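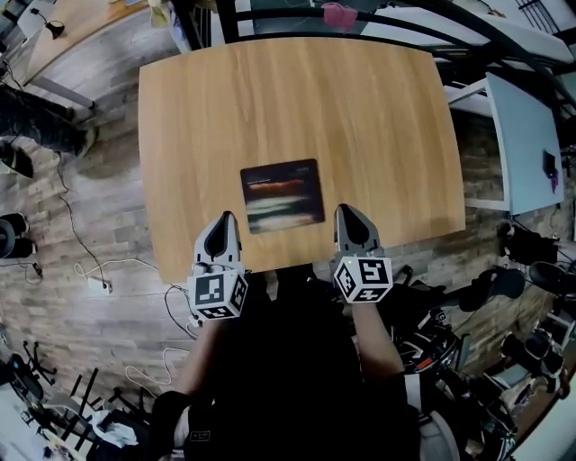
Cirinis / Operations / Procedures and Conformance Group

Home Teams Openings Sites Contact Log in

Procedures Technician, Handheld Gripper Stations
Location: Oberholzer building, ground floor
Hours: full time, day shift
Reports to: Lead, Procedures and Conformance
Pay grade: 3

Summary

The Procedures and Conformance Group writes and maintains the working rules for stations where operators carry out tabletop tasks with a handheld gripper in each hand. We are hiring one technician to own the station rules, check stations against them, and revise them when the work changes. The position does not involve robot programming. It does involve a large amount of reading, measuring and rewriting.

The rules are kept in a single controlled document, the Judow Station Manual. It has 61 numbered clauses. Some are well written. Others were carried over from the fixed-arm cells and refer to fences, light curtains and pendants that a handheld station does not have. Rewriting the second kind will take up much of the first year.

Duties

Walk each active station before first shift and record its condition on the station sheet. The sheet covers table surface, floor, cabling, lighting, marker condition and stored equipment.

Inspect the marker cubes on both grippers. A cube with a scratched, lifted or dirty face is pulled from service and tagged. Cleaning is done with a dry cloth only. Operators do not replace marker faces themselves.

Check finger pads for wear and seating. Left and right pads are changed as a pair.

Verify cable routing. Clause 14 requires that no cable cross the operator's standing area, that slack be coiled and secured, and that power strips sit outside the walking path. This is the clause with the most findings, and we expect the technician to propose a better one.

Review recorded sessions in Cikia for conformance. The technician samples sessions from each station and checks the start position, the state of the table at start and finish, marker visibility, and whether other people entered the work area. Task quality is scored by a different team.

Write findings in plain language. A finding names the clause, states what was observed, and stops there. Causes and fixes go in a separate field, filled in after talking with the operator.

Maintain the list of permitted table objects for each task. An object not on the list is removed before recording starts or is added by change request.

Run the clause review every Wednesday at 10:00 and publish the changes the same day.

Rules the technician will be expected to apply from the first week

Both grippers rest on the table or in their holders before the operator steps away. They are never set on the floor or on a chair.

Fingers are kept clear of the pads while the grippers are powered. A second person may hand objects to the operator only between sessions.

Robotic arms stored near a handheld station are powered down, with the supply disconnected at the wall. Parking an arm in its home pose does not satisfy the clause.

Floor storage next to a table is limited to equipment assigned to that station. Office chairs are moved out of the standing area.

An operator may stop a session at any time and does not need to give a reason on the sheet.

Required

Two years in a lab, test floor, calibration shop or production setting where you worked from written procedures.

Experience writing procedures that other people had to follow. We will ask for a sample.

Ability to read a safety standard and state which parts apply to a given station and which do not.

Ability to stand for most of a shift, lift 50 pounds, and work at floor level when checking cables.

Useful, not required

Work with fiducial markers or camera-based tracking. Internal audit experience. Familiarity with document control systems. Experience with collaborative arms, since the fixed-arm manual will be merged with this one at a later stage.

Terms

Conformance checks average 85 percent of working time during the first quarter and drop after that as the rewriting work starts. Travel between sites is rare. Safety shoes are provided. The position carries the authority to close a station. Reopening takes a signature from the group lead, and the technician may not sign for both.

Selection

Applicants who pass the first reading are invited to a half-day visit. You will be given a current clause, a station, and one hour. Bring back a list of findings and a rewritten clause that fits on one page. Diagrams are accepted. There is no presentation. A short conversation with two operators follows, and their comments are part of the decision.

To apply, send a résumé and one writing sample through the Openings page under "Procedures Technician." Remove customer names from the sample before sending. Applications are read as they arrive, and the posting closes at the end of May.

Comments

benchside: Is the writing sample allowed to be a work instruction with photos? Mine makes little sense without them.

Cirinis Openings: Yes. Keep it under ten pages.

rk_cal: Does closing a station count against the operator's session numbers? It did at my last place and people stopped reporting things.

Cirinis Openings: No. Closed time is removed from the operator's record. See clause 9.

torque_spec: Clause 14 should say who coils the cable. Ours said "shall be coiled" for years and every shift thought it meant the other one.

benchside: Same problem here. Sent my application in this morning.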